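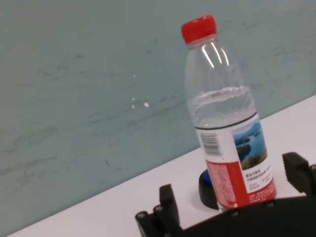

首页 论文 技术报告 数据 关于我们
站内搜索 请输入关键词 搜索

4 闭合之前:腕部视角下的横向偏差估计

4.1 问题

抓取文献习惯把失败记在闭合那一刻的账上:手指合拢,物体倒了,于是结论是闭合策略有待改进。我们翻看自己的失败记录时也这样写过,写了相当长一段时间。后来把记录往回倒,才发现多数失败在手指开始动作之前已经定下来了。夹爪停的位置偏了,一侧手指离物体太近,另一侧空出一大块,合拢时先到的手指把物体推向后到的手指。物体若是一块木头,推一推也就过去了。物体若是一只立着的塑料瓶,结果取决于瓶里有多少水、桌面有多滑,以及当天的运气,而前两项我们都没有测量。

本节讨论的是闭合指令发出前的最后一帧腕部图像。给定这一帧,Ostent输出一个带符号的标量,表示物体轴线相对两指中线的横向偏差,正值偏右,负值偏左,并附带一个置信度。偏差超过阈值时,控制器先平移再闭合;置信度过低时,控制器后撤重看。方法部分的全部内容大致如此,下面的篇幅主要用来说明它为什么没有看上去那么容易。

4.2 为何不用深度

审阅过本文早期版本的同事都会问这个问题,所以单列一小节。腕部相机离物体很近,透明瓶身在深度图上通常表现为一个洞,洞的边缘恰好是我们最关心的地方。补洞的方法很多,我们试过其中几种,补出来的瓶子往往十分光滑,位置也十分自信,只是不在瓶子所在的地方。

彩色图像里情况要好一些,但也谈不上友善。透明部分会透出背景的颜色,瓶肩上有顶灯留下的竖直反光,水面又是一条明亮的横带,边缘检测器对这条横带的兴趣远远超过对瓶壁的兴趣。图5是一个典型的输入:瓶身立在两指之间,尚未与任何一指接触,离右指更近;瓶中约有半瓶水,透过瓶壁能看见后方墙面的蓝绿色。人看一眼就知道应当向右挪一点,我们的第一版模型看了之后认为应当向左挪,理由大概是它把瓶子后方偏左那件带黑色粗边的杯状物也算进了瓶子。

图5 闭合前的腕部图像。红色瓶盖与标签提供了主要的不透明线索;墙面与桌面的交线在图像中呈对角方向,右指被画面边缘截断。

4.3 不透明线索与坐标系

既然透明部分不可靠,Ostent干脆少看它。网络先预测一张逐像素的可信度图,用来给后续回归加权。训练中没有任何监督告诉它哪里透明,但它很快学会了把权重放到瓶盖和标签上,瓶肩几乎不给分。标签上的文字在这个分辨率下多半读不出来,这不影响使用,偏差估计并不需要知道水的产地。

标签也带来自己的麻烦。印刷图案左右并不对称,一侧可能有风景照片,另一侧可能是竖排的条形码,瓶子绕自身轴线转一个角度,图案就整体平移,而瓶子的几何位置没有变。早期模型会跟着图案走。我们的处理办法是在训练时把标签区域的内容随机滚动,轮廓保持不动,强迫网络去看标签的左右边界。这种增广产生的图像相当难看,有些标签从中间断开再接到自己身上,但它消除了大部分随图案漂移的误差,我们也就没有再去美化它。

第二个麻烦是坐标系。相机随手腕转动,图像里的水平线很少是水平的,桌沿斜着穿过画面是常态。一个自然的想法是利用手腕关节角把图像转正,再做回归。我们实现了这个想法,指标变差了。原因追查下来并不神秘:偏差定义在夹爪坐标系里,手指在原始图像中的位置几乎固定,转正之后手指反而四处移动,网络不得不先找到手指,再找物体。把一件本来不动的东西转动起来,然后再花参数去跟踪它,这种做法在机器人学里有悠久的传统,我们决定不再为它添砖加瓦。最终版本直接使用未转正的图像。

与此相关的是手指遮罩。Meireles基线在输入前把夹爪区域全部涂黑,以免网络过拟合到硬件外观。这个顾虑有道理,但手指内侧正是偏差的参照物,涂掉之后,网络只能凭记忆猜测中线在哪里。Ostent保留手指,只对夹爪主体做轻度的亮度扰动。主体上的螺栓头会反出灰色的光,在某些光照下比透明瓶壁更像一个值得关注的物体;亮度扰动之后,可信度图上的这些小亮点基本消失。

4.4 数据

评测数据由Bondar采集流程产生,共1,734段接近过程,每段取闭合前的最后一帧。物体共9种,覆盖透明、半透明和不透明三类,透明类中包含不同水量的瓶子。采集在2处工位进行,桌面和背景墙不同。划分按物体和工位同时进行,同一段过程的相邻帧不会分别落入训练集与测试集。我们强调这一点,是由于本项目的第一次划分没有这样做,当时得到的结果非常好,好到值得庆祝,也好到值得怀疑,可惜两件事的先后次序排反了。

偏差真值取自工位外部的标定系统。透明瓶身对外部系统同样不友好,所以真值以瓶盖中心为准,假定瓶子直立。这个假定在物体略有倾斜时会引入误差。需要区分的是图像中的倾斜与物体自身的倾斜:前者常常只是手腕转了,后者才影响真值。二者在单帧腕部图像里有时难以分辨,我们在标注时以桌沿方向作为参照,桌沿不可见的样本不进入评测。

4.5 结果

在不透明物体上,Ostent与Meireles基线没有值得一提的差别。木块、纸盒一类的东西边界清楚,几乎任何合理的方法都能给出正确的偏差符号,我们的方法也很合理。

差别出现在透明类。基线的误差集中在两种情形:水面恰好落在两指高度附近,或瓶后另有深色物体。在第一种情形里,基线把水面横带的中点当作瓶子的中点,而横带的亮度分布受灯光影响,往往偏向一侧。在第二种情形里,它把后方物体并入前景,偏差被拉向那一侧。Ostent在第一种情形下改善明显,在第二种情形下有改善,但仍会犯同样的错误,只是犯得小一些。若后方物体与夹爪颜色接近,两者在图像里又有重叠,可信度图会变得犹豫,置信度随之下降,控制器选择后撤重看。后撤之后看到的通常还是那件物体。我们为此设了重看次数的上限,到达上限后系统报告无法判断,这比推倒瓶子要好,在演示现场则两者的效果相差不多。

消融实验的结果可以简单概括。去掉标签滚动增广,透明类误差回升最多;涂黑手指次之;改用转正图像再次之。去掉可信度图但保留其余各项,平均误差变化不大,大误差样本却明显增多。只看平均值的读者会认为可信度图没有用处,我们在写初稿时就是这样的读者。

我们还把同一模型移到Wevbridge平台上做了一次不加微调的测试。该平台的手指更窄,相机安装位置偏高。偏差符号大体仍然正确,幅度则系统性偏小,可以用一个比例系数校正。校正之后的结果与原平台接近。这个系数目前靠人工标定得到,将其称为“零样本迁移”恐怕需要对“零”作较为宽松的理解。

4.6 局限

单帧方法看不到物体是否正在移动。若瓶子在接近过程中已被碰过,水面可能仍在晃动,最后一帧里的横带形状会随时刻变化,而模型并不知道这一点。引入相邻帧是显而易见的扩展,我们在2月间做过初步尝试,延迟增加,收益不稳定,暂不在此报告。

无标签的透明瓶仍是困难样本。可供依赖的只剩瓶盖,一旦瓶盖也超出视野,Ostent的置信度会迅速降到阈值以下。从工程角度看,这属于预期行为。从抓取角度看,瓶子还立在那里。

此外,本文只估计横向偏差,前后方向的偏差由接近控制器负责。两者并非完全独立:物体越靠近相机,同样的横向位移在图像中越大。当前模型似乎从标签的表观宽度中学到了某种尺度补偿,换用尺寸差异较大的瓶子时,补偿会失准。第5节给出把两个方向联合估计的方案及其代价。

版本日期:2024-03-05
联系我们 | 版权声明 | 保留所有权利 | 返回顶部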